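Planning Software Developer, Skekley

Skekley is hiring a developer for Silia, our motion planning and grasping software for two-arm work cells. The job is 11 months, based in Purley, starting once the right person is found.

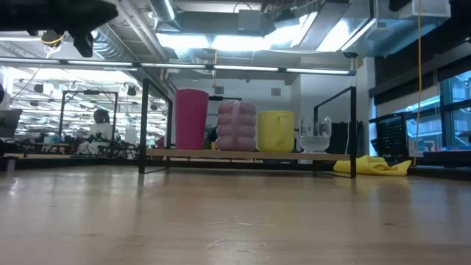
A cup, a mug and a glass bowl on the shelf at Purley.

You will maintain the grasp planner, help tune the arm controllers and fix bugs in our log viewer. Clear glass still gives our depth code trouble, so perception experience is an asset. You should be comfortable in C++ and Python.

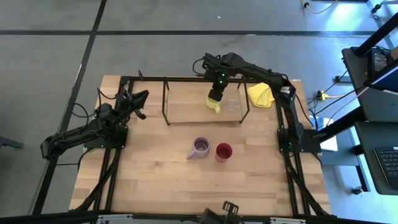
The two-arm table, with a mug and a dark red cup near the middle.

Send a resume and a short code sample to Pin-yu Shek by Jun 22, 2024, quoting job 1210. Questions about the work can go to Shuk-fan Chou.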